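Rereading the Lilline books in publication order

Friday, July 12, 2019

Print | E-mail

I finished the Lilline sequence again last week, all six volumes, in the order Naltodska printed them. The first time through I read them by internal chronology, following the chart in the back of the omnibus. These are notes on what changed. There are mild spoilers for volumes one to three and none for the rest.

Edition notes first. I used the single paperbacks for one through four and the omnibus for five and six. The omnibus page size is larger, so page counts don't match. Volume five is 589 pages in paperback and considerably fewer in the omnibus, with the same text. I spot-checked 16 chapters against a library copy and found two differences, both corrected typos.

Print order puts the siege book second. By chronology it comes fourth, after you have met the ferry captain and know what she did at the locks. Read second, she walks in as a stranger and her silence in the council chapter is hard to interpret. I preferred it this way. The chapter has more tension when you can't tell which side she is on, and the reveal in volume three then does the work it was written to do.

The cost is the map. Volume two assumes you know where Kwok is relative to the river, and the paperback has no map until volume three. I drew one on an index card and kept it as a bookmark. The distances in the text are consistent once you accept that a "day" means a day by boat.
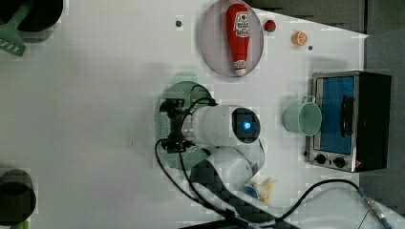 Pacing and the middle volumes

Volumes three and four are the slow ones in either order. Volume three runs past 600 pages, and a third of that is the trial. I skimmed the trial in February and read it properly this time. The testimony repeats events from volume one with small changes in who was standing where, and the changes matter later. If you skim it, the end of volume four reads like a cheat.

The prose is plain throughout. Dialogue tags are almost always "said." Chapter lengths are uneven: the shortest is a single paragraph, and the longest is most of the river crossing.

I also tried the Welusico audiobook of volume four for comparison. The narrator keeps the two sisters distinct, which the page doesn't always manage. The letters between chapters are read without their dates, and that makes the timeline harder to follow than it needs to be. I went back to print for the last third.

For a first read I would now suggest publication order, with the chart left alone until after volume four. It gives away one death by omission. The prequel novella can go anywhere after volume two. I haven't reread it yet and will post on it separately.

Print | E-mail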